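Nov 20, 2022

# Shared Workshops Should Write Down What Their Robots Cannot Do

The Bilta workshop in Jostevbridge has operated a bin-picking cell since March. Members built it on a small budget, in a building meant for furniture repair and bicycle work. It is the position of this essay that the most useful thing such a project can produce is an honest record of its limits, and that shared workshops which take on automation should be required by their own rules to keep one.

The case for building at this scale is often made badly. Supporters point to the cost of commercial systems and suggest that a group of patient amateurs can match them. The Bilta cell has cost its members $3000 to date, not counting equipment held on loan or the hours they have given, and those hours are the larger expense. A member who wants parts moved from one container to another can do it by hand in a few minutes. The value of the work lies in what the members learn about grasping, and that learning is lost when it is not recorded.

Molded plastic parts illustrate the point. A person reaching into a deep container for a thin, curved piece will find the rim without looking, tilt it free of the wall, and lift. A robotic hand has to be told where the rim is, how much room there is beside it, and how hard to close. Dark plastic makes matters worse, as matte areas return little to a depth sensor and glossy recesses return reflections.

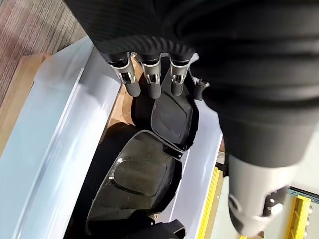
The group's log for the Stomell trial, as its bin test is known, records these difficulties in plain terms. Approaches from directly above were the simplest to plan and the least reliable with large, flat shapes. Approaches along a raised edge gave a firmer grip but brought the hand close to the container wall. The members wrote down each failure with its cause where they knew it, and wrote "cause unknown" where they did not. That last entry appears often. It should be regarded as a mark of good practice.

Many workshops do the opposite. They publish one clean run and leave out the attempts before it. Newcomers then assume that their own failures come from a lack of skill, and they leave. The Boateng Fund, which supports small technical projects in this region, has begun to ask applicants for a failure log of at least three pages. Some have objected that this discourages ambition - a fair concern, but one that confuses ambition with presentation.

There is also the matter of safety. An arm capable of lifting a useful load is capable of injuring a hand. No shared workshop should run one without a marked boundary, a stop button within reach, and two trained members present. The Bilta rules require all of these, and they forbid reaching into the container while the arm is powered. Members have complained that the rule slows the work. It does, and it should remain in force.

Workshops considering a similar build are advised to adopt a logging rule before they buy any equipment, and to keep the log where every member can read it and add to it.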